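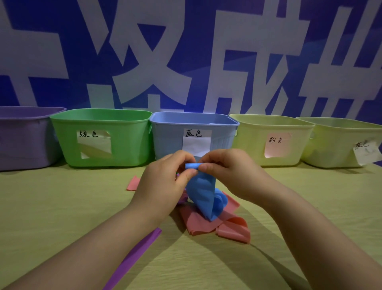

My neighbor's car was broken into on Stestia Avenue and she was told to report it online. Does anyone read those reports, or do they go straight into a file?

The question above reached the Dmytriv Police Records Office by web form. Every online report is read by a records clerk, given a case number and passed to the district where the incident took place. Answers to other common questions follow.

When should I report online and when should I call?

Call 911 if a crime is in progress, if anyone is hurt, or if the suspect is still nearby. The online form may be used for theft from a vehicle, lost property, vandalism and minor damage, provided that there is no known suspect. Burglary of a home must be reported by telephone, as an officer will need to attend.

How long does it take to receive a case number?

A temporary number appears on screen when the form is submitted. The permanent case number is sent by email once the report has been approved. If you have not received it after 20 days, contact the Records Office and give the temporary number.

Why was my report returned to me?

Reports are most often returned when the location is missing or falls outside city limits. Incidents in Cloltent are handled by the county sheriff, including those in the shopping center parking lot on the east side of Route 93. Returned reports may be corrected and sent again under the same temporary number.

Can I add items to a report after it is filed?

Yes. Select "Supplement an existing report" and enter the permanent case number. Serial numbers, receipts and photographs of the missing property may be added. Do not file a second report for the same incident.

Will an officer come to my home?

In most online cases, no. The district may contact you if video footage is available or if similar incidents have been reported on the same block. Please keep any footage until you have been told that it is not needed.

How many reports were filed online last year?

The office received 2,540 online reports. Of these, 453 were returned for correction or referred to another agency.

How do I obtain a copy for my insurance company?

The person who filed the report may download one copy free of charge through the Gromotico portal. Further copies, and copies requested by an insurer or attorney, must be ordered in writing. Names and addresses of witnesses are removed before release.

I used the old portal. Is my report still available?

Reports filed before January were moved to Gromotico with their original case numbers. You will need to create a new password the first time you sign in.

Can I report on behalf of someone else?

A parent or guardian may file for a minor, and a caregiver may file for an adult who is unable to do so. In all other cases the owner of the property should complete the form.

What happens if I give false information?

Knowingly filing a false report is an offense and may lead to prosecution. If you find that an item was misplaced and not stolen, submit a supplement stating so and the case will be closed.

Page last updated: Monday, July 22, 2019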